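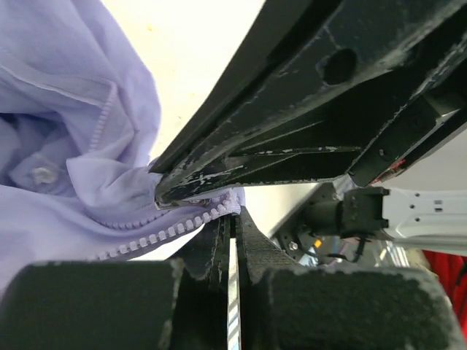
3 min read

21/05/2001

Garment bench, lavender piece with the zippers. Notes for me and for Giorgia, who takes over the folding sheet while I'm at Arard.

Started from the bunched state again, same as the last set. Pick it up in the middle, let it drop, leave it. No smoothing first. Pierina asked why we don't start flat and the answer is in the November notes: flat starts gave us nice folds and told us nothing about laundry as it comes out of a basket.

The zipper edge is still the best landmark on this garment. The chunky molded teeth show up well against the tape even though they're the same lavender as the cloth, because each tooth throws its own bit of shadow. When the edge is on top of the pile, find it first and work outward from it. When it's buried, go for the longest seam and follow that until it meets a zipper. Don't pull from the hollow in the middle. What you get hold of in there is inner layer, and it comes up in a tent and brings the rest with it.

Teeth that double back under a fold are a nuisance. Two rows running close together look like the two sides of one opening when they may only be one side that has curled over. I've written this up wrong at least once. Check: trace the tape to its end. If it finishes in a bunched bit of cloth, lift that end before deciding anything.

The end of the tape is stiffer than the rest and holds a crease. Pressing it down for a moment before dragging seems to help, but I haven't compared properly. Giorgia, if you have time, do a few with and a few without and put them on a separate page.

White floor: fine for the outline, poor for glare. Close in, the surface goes nearly white and any pale lining is hard to separate from it. Elisa wants to try the gray mat from Fimesico. I said yes, but not in the middle of a set. Wipe the floor before each session all the same. Specks on a white surface get marked as lint on the cloth, and then somebody has to go back through the sheet.

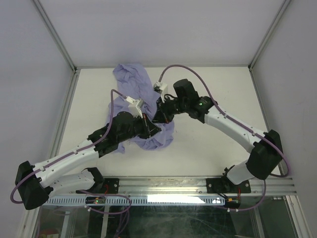 The other thing is where the pile sits. I'd like it near the center and a little toward us, with the tall part away. When a piece hangs out to the left it's tempting to tuck it in by hand. Please leave it. If the garment spreads so far that part of it goes over the rail, call it a bad start, write "over" in the notes column and drop it again.

Fold order, as agreed with Rosalba:

1. Find a zipper edge or long seam.
2. Open outward from it until the main panel lies flat.
3. Bring any loose flap back over its own seam.
4. Line up the zipper edges. They don't need to be closed.
5. Halve, then halve again.

Step 3 is the one that keeps getting skipped. A triangular flap left pointing inward makes a lump, and after step 5 the lump is four layers down and the stack leans.

Sheet stands at 72 starts on this garment, 26 of them marked good after step 2. I'd stop at 324 over all garments and look at what we have before buying more cloth. Benedetta has the full list and the Marchetti order form, in case we need a second piece in another color. A darker one would be useful, though not black.

Small things:

– Undeck sheets are in the left drawer, blank side up. Use pencil. The pen rubs off on the cloth.
– Don't wash the lavender piece in the middle of a set. It came back softer last time and the folds slid. If it has to be washed, start a new page and say so at the top.
– Steam only between sets. I know the creases are ugly, but they're part of the start condition.
– The column headed "lobe" means the wide flat part that spreads toward us. Pierina's word, we've kept it. Write large or small, nothing finer.

To ask Rosalba: do we count a fold as good if the zipper ends up inside? I've been counting it. Elisa hasn't, so her figures will look worse than mine until we settle it. Mine are easy to recount as I put a "z" next to each one.

Next session, same garment, bunched start, no mat.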